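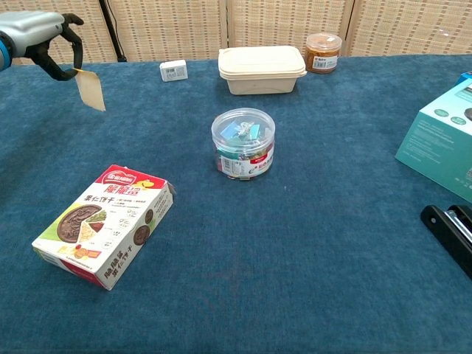

Photo: Okent

Thursday, August 25, 2022

Week one is at Dirnell, a 6 p.m. kickoff, and the preseason depth chart has been out long enough to work through it properly.

The offense first. Last year's line gave up too many free rushers on third and long, nearly all of them through the B gap on the left side. The staff has moved the old right guard over to left guard and put a redshirt freshman in his place. In the second scrimmage the slide protection went left on most passing downs, which leaves the back to pick up the edge alone. That works against a four-man rush. Dirnell likes to bring five and drop an end, so I expect the call to change at the line more than it did in camp.

The running game is the safer bet. The lead back finished last season with 1,070 yards, and most of them came on outside zone to the short side of the field. He reads the end well and cuts late. The backup is heavier and better suited to gap runs -- the two need different blocking, and a defense that watches who trots on will know which one is coming. I would like to see at least one series with both of them out there.

On defense the base front is still a 4-2-5. The nickel is the player to watch. Against Harahap last October he lined up over the slot, passed off the vertical route to the safety, and then had no help on the wheel behind it. They ran it until we changed the coverage in the third quarter. The fix in camp has been to match the back with the outside linebacker, who is quicker than the man he replaced but gives up weight against the run.

Special teams are mostly unchanged. The punter is back. The long snapper is new, and his snaps in the open practice were a little high. The field goal range looks the same as last year.

The early line has Dirnell by 8. I think that is a point or two more than it should be, given how many starters they lost in the secondary, but I have no strong view on the total.

The Plita game has been moved to a noon start. Section 200 is general admission again this season, and parking passes from last year will not scan.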